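3.2 Snack Storage and Handling in Shared Rooms

The second part of the study looked at how small packaged sweets and snacks are kept in shared rooms at the two Tillby sites. Earlier work on household storage has dealt mostly with kitchens and pantries, where goods sit on shelves or in drawers. Much less has been written on the open container left on a table, from which people take single items during the day and into which leftover items are returned.

Records were collected over 21 weeks and cover 1,256 items. Each item was entered by type of packaging (wrapper, packet, pouch or carton) and by its resting place at the time of the check, either inside a container or on the table surface beside it. Checks were made in the late afternoon, with one added check on Friday mornings before the rooms were cleaned. Items without packaging were left out of the count.

Open shallow boxes were the most common container at both sites. Their low walls leave the contents in view and within easy reach, but they also set a limit on how much can be stored. Flat packages tend to be laid at an angle when they are longer than the box is wide, and smaller pieces then settle along the walls. Single wrapped lollipops were a special case. The stick and the loose edge of the wrapper take up more room than the candy itself, and these items often ended up on top of other goods (Figure 4).

Spillover onto the table was recorded in over 16 percent of checks. It was more frequent at the Grundetti site, where several kinds of snacks shared one box – a practice the Tiltari guidelines on shared rooms advise against. Staff there reported that sorting by type was tried in June and dropped within weeks. The effect of box size on spillover is taken up in Section 3.3, together with the results for lidded containers.

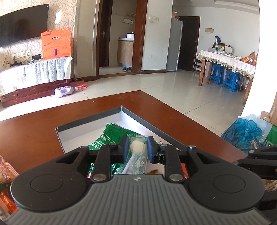 Figure 4. Wrapped lollipop above an open shallow box of packaged items, with further snack packaging on the table at left.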